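Imprimir | Enviar por e-mail

Caderno da oficina – papel e encadernação
Fevereiro, entrada da manhã (comecei às 9h40)

Terceira fornada de cola de amido e, finalmente, uma que me deixa contente! Amido de trigo da Leditz, uma parte para cinco de água, 24 minutos em lume brando sem parar de mexer. Passei duas vezes pela peneira fina ainda morna e ficou lisa, translúcida, sem um único grumo. A anterior (marca branca, proporção igual) separou água no frasco ao fim de uma noite. Deitei fora.

Testes de lombada com o papel Zeleke, 39 g/m². Colei tiras no sentido da fibra e contra a fibra, em cartão cinzento, com peso por cima durante a hora do café. No sentido da fibra: perfeito, dobra limpa, nada de ondas. Contra a fibra: o cartão puxou para um lado e já não voltou. Toda a gente sabe isto dos livros, mas ver as duas tiras lado a lado é outra coisa. Guardei-as coladas na contracapa deste caderno.

A pensar também onde pôr os papéis grandes quando passarmos para as águas-furtadas. As folhas Ivton vêm em formato inteiro e detesto enrolá-las, ganham memória e depois é uma luta. Prateleira comprida, folhas deitadas, cartão por cima.
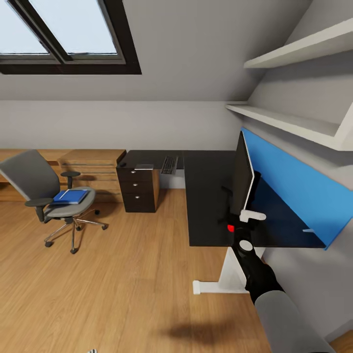
Águas-furtadas, simulação: as duas prateleiras brancas, vazias.

Miolo do livro de receitas: 156 páginas, cadernos de 12, portanto 13 cadernos. Furei tudo com o berço novo – que maravilha, os furos alinham à primeira. Cosi os quatro primeiros com linho encerado 30/3 e parei para medir o inchaço da lombada. Está um bocadinho gorda. Experimentar 40/3 no resto? Não, misturar fios dá asneira. Desmanchar e recomeçar com o fino, são só quatro.

(Mais tarde.) Recomecei. Muito melhor! A lombada cede debaixo do polegar e volta ao sítio. Ponto de cadeia nas extremidades, fitas de algodão no meio. Altura da capa: 223 mm, já a contar com as seixas de 3 mm em cima e em baixo.

Para a prensa ainda não há lugar decidido. Precisa de mesa firme, e para dourar quero luz do dia, que com a lâmpada perco sempre o brilho da folha.

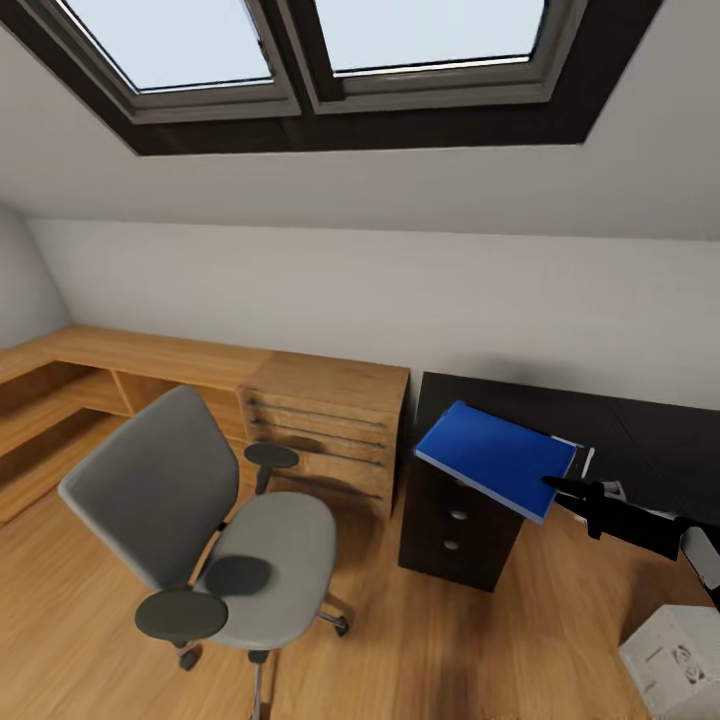 Outra vista da simulação: claraboia e bancada em L, nichos por baixo do tampo.

Tinta de corte: a Sinivell azul pegou lindamente no bloco de prova, duas demãos com esponja quase seca. À terceira começou a entrar entre as folhas, por isso fico nas duas. Polir com ágata só amanhã.

Falta:
– cortar guardas (fibra ao alto!)
– encomendar mais linho 40/3
– lavar a peneira antes que o amido seque
– prova de tranchefila em verde e cru, fio de seda

Imprimir | Enviar por e-mail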